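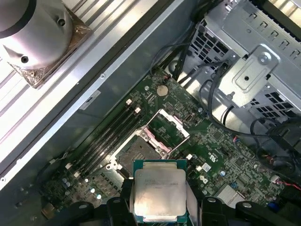 1/ Kasten gripper kit, first week on the bench

OK so I've been wanting to try this one since December. Kasten sells a finger-and-pad set plus a little software pack for board work, and I finally have it pointed at a job I care about: setting processors into sockets on used workstations.

2/ The light gray pads are the part I keep raving about. They grip the chip by its sides, so nothing comes down on the heat spreader (my old Rivitz set used suction and I was forever wiping rings off the metal).

3/ Setup took me 70 minutes, and a good chunk of that was me reading the wrong page of the manual. You teach it the socket corners, save the board as a profile, and go. I have 4 profiles saved so far.

4/ Things I'd change: the fingers are bulky! With the load plate standing open you have to plan your way in, and the default path comes in way too flat. Steepen the approach before you do anything else. Also the force readout is buried three menus deep, why??

5/ Price. It's 2,000 for the full kit, pads included. Spare pads come in packs of 9. I paid for mine, same as everything I post here.

6/ Memory slots next. The same fingers are supposed to handle the sticks, and there's more hardware down there to bump into: latches, caps, wires coming in at the board edge. I'm running it at the slowest speed and loving it anyway.
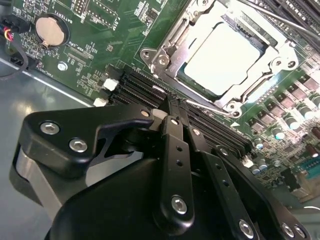 Zomside wrote back that the slot routine only got good for them after they turned the closing force way down, and asked if the pads fit the older Zuvon wrist.

7/ They do, with the adapter plate! Going to try the lower force tonight. Will add to this thread when I've got the memory profile saved.

Contact | © Bench notes | Back to top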